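About Plovham

Plovham is an independent studio that develops and operates online strategy games. The company was established by Katalin Bíró and Arlindo Fagundes, who had previously worked together on the board game Villalba and wished to bring its style of team play to mobile devices.

Our principal title, Zikura, is a turn-based game in which players collect heroes, form guilds and compete for territory on a shared map. The current edition contains 321 heroes and 2,116 single-player stages. New chapters are released through the year, and the largest seasonal tournament is held each August.

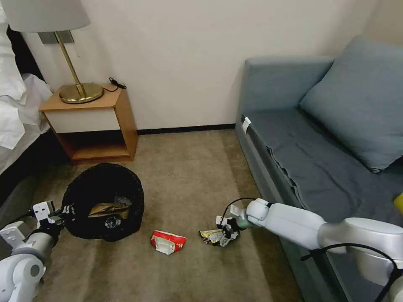

Guild competitions are overseen by our Live Events department under the direction of Meron Gebreyes. The department sets the calendar, publishes the rules for each event and reviews appeals from players. Entry to the main tournament is limited to 1,000 guilds, and places are assigned according to the results of the previous season.

Technical operations are led by Vlastimil Zelenák. Diệp Đồng serves as Head of Player Support, which answers inquiries in English, Portuguese, Hungarian and Vietnamese.

Plovham also publishes Skemico, a puzzle game for one or two players. Progress in Skemico is stored separately and cannot be transferred to a Zikura account.

Press and partnership inquiries should be submitted through the contact form. Account matters are handled only by Player Support.

Page last revised 29th October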